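Facilities Bulletin: Laundry Water and Heat, Second Report

Kenza Chraibi, building services, Pratdale

Members who attended the January meeting will recall that the laundry rooms at Fiststead and Stesstead were put on separate water meters so that consumption could be read apart from the apartments. The first complete set of readings is now in. The short version is that Fiststead uses more hot water per load than Stesstead, that the difference comes mostly from the supply side, and that a few settings have been changed as a result.

Metering

Each laundry room has one meter on the cold feed and one on the hot feed, both installed downstream of the room's isolation valves. The meters are read by hand at the start of the month and the values entered in the building log by Samah Morsy. Load counts come from the payment controller, which records a start each time a cycle is paid for. Cancelled cycles are recorded as starts and have to be removed by comparing the start time with the door release time. If the two are less than six minutes apart, the start is dropped.

After this correction the two rooms together logged 1,623 loads over the reading period. Fiststead accounts for a little more than half. The uncorrected total was higher, and anyone comparing with the figure posted in the Stesstead lobby should note that the lobby sheet was printed before the correction was applied.

Hot water

The machines in both rooms are set to the same programs, so the hot draw per load should be close to equal. It was not. Shadi Zoubi traced the gap to the recirculation loop at Fiststead, where the balancing valve on the laundry branch had been left nearly closed after the riser work. With little flow in the branch, the water standing in the pipe cools between loads. A machine calling for a warm fill then draws from the hot side for longer before the mix reaches the set temperature.

The valve has been opened to its commissioning position and tagged. The return temperature on the branch is being logged, and if it holds, no further work is planned on that loop. Pipe insulation at the branch tee was missing for a short length behind the utility sink and has been replaced.

Stesstead has no recirculation on the laundry branch. The run from the heater is short and the first fill of the morning is the only one noticeably affected.

Door seals and drum residue

Front-loading machines hold some water in the fold of the door seal after the last spin. Lint and detergent collect in it, and with the door shut the fold dries slowly. The seal then stiffens, and a stiff seal is the most common cause of slow leaks at the lower edge. Two seals were replaced at Fiststead during the period, both on machines at the end of the row where the door tends to be pushed closed by people passing with carts.

Users are asked to leave the door ajar after unloading. The seal fold should be wiped with a dry cloth by the cleaning contractor at the close of each day, with the lower section pulled forward so the drain holes are exposed. Bleach should not be applied to the rubber. The metal rim and the door may be cleaned with a damp cloth and mild soap, then dried to prevent water spots. 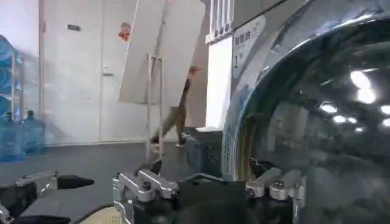 Detergent dosing

Residue in the seal fold is largely a dosing problem. The water at both sites is soft, and soft water needs less detergent than the amount printed on most boxes. Excess detergent produces foam, the machine detects the foam and adds a rinse, and the extra rinse shows up on the cold meter. Youssra Helmy compared the cold draw on a sample of loads with measured doses against ordinary use and found that the extra rinse was triggered far less often with the smaller dose.

A dosing card has been fixed above the folding counter in each room. It gives one line for powder and one for liquid. Concentrated products vary too much for a single line, and for those the maker's soft-water dose applies.

Dryers

Dryer energy is not metered separately and is not covered in this report. The lint ducts at Stesstead were cleaned as scheduled. The duct at Fiststead has 13 feet of horizontal run before the first elbow, and an access panel will be fitted at the midpoint so that it can be cleaned without taking down the ceiling tiles – the quote is with Meriem Amrani for approval.

Open items

The cold meter at Stesstead reads slightly high at low flow. It will be checked against a measured fill and exchanged if the error is confirmed.

The payment controller clock at Fiststead drifts. It is being reset at each monthly reading until the supplier, Boström, provides a replacement board.

Requests concerning the laundry rooms should go to the Pratdale office in writing, with the machine number from the label on the front panel.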